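Dullow work table, light wood finish

I bought this table in July for sorting and packing small items, and paid 388 for it. Ysaline Caron wanted the darker top. I went with the pale one.

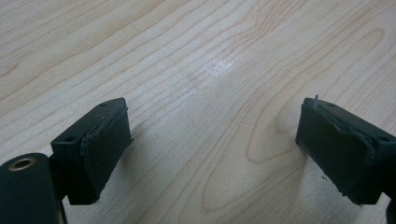
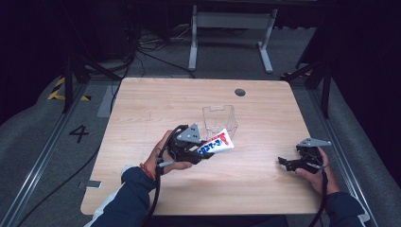
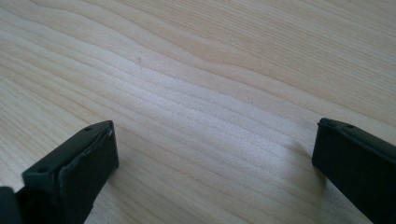
Pale tabletop with wavy grain. The middle picture shows the rounded corners and the cable hole.

The finish has a slight shine, so overhead light leaves a bright patch on it. Crumbs and specks show up easily — a dry cloth takes care of them. The corners are comfortable to lean against. I would have liked a second cable hole, and the Haruna table at 203 has one, but its top felt thin to me.

Assembly took one evening. One bolt was missing from the bag and Dakeck mailed a replacement.

Four stars out of five.

Lionel Brunet, 28 November 2021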